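From: Clive Mottram
To: Nirorbridge block list
Date: 31 March 2026
Subject: Re: [block] Sorting the candy by color

Stamatopoulos wrote:
> Proposal for the candy table: instead of one big bowl we use
> three buckets and sort by color. Reds in the green bucket,
> silver and blue bars in the white one, anything left over in
> the orange one. People find what they like faster and we
> don't end up with a bowl of rejects at the end. I'm told the
> Peketti store does it this way. It should take two people
> no time at all.

I've read this twice and I'm still not sold. Last August we had one bowl and 138 pieces of candy in it, and the bowl was bare by the time the band packed up. Where were the rejects? I'd like to hear from anyone who saw one.

My bigger problem is that color doesn't tell you much. A red wrapper can be cherry, cinnamon or plain chocolate. If a kid can't have nuts, a bucket of reds is no help to the parents. If we have to sort, sort by what's in it: chocolate bars, hard candy, chewy stuff. The small bags go in a pile by themselves, as they take up half a bucket and everything else slides under them.

And then there's the time. "No time at all" is what we heard about the raffle tickets. The bars do go quickly, I'll grant that, because they're all one shape and you can grab them by the handful. It's the odds and ends that drag.
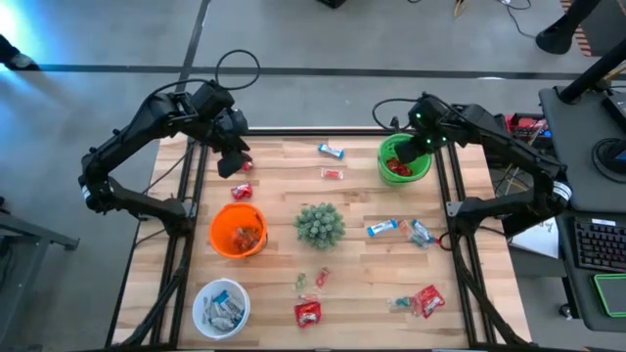 Jodetti says the leftovers bucket is the real trouble, and that whatever gets called "other" ends up with reds in it no matter how clear the rule is, so we might as well have two buckets and skip the third.

I could live with two. The white one is filled with the silver and blue bars and I have no quarrel with it. But the orange one has reds in it along with the brown, and the green one has reds too, so somebody please tell me what the rule is for a red. There's also the green one, the teal one and the clear wrapper with orange and blue candy in it. Which color is that?

One small thing: the succulent could go on the windowsill until we're done. I like it fine, but it's spiky and it sits right where you want to reach across.

We have 29 households down for this. I'd sooner put the effort into buying enough candy. If most of you want the buckets I'll bring labels, but they'll say what's inside and leave the colors out of it. Replies to the list please, I don't check the other address.

Clive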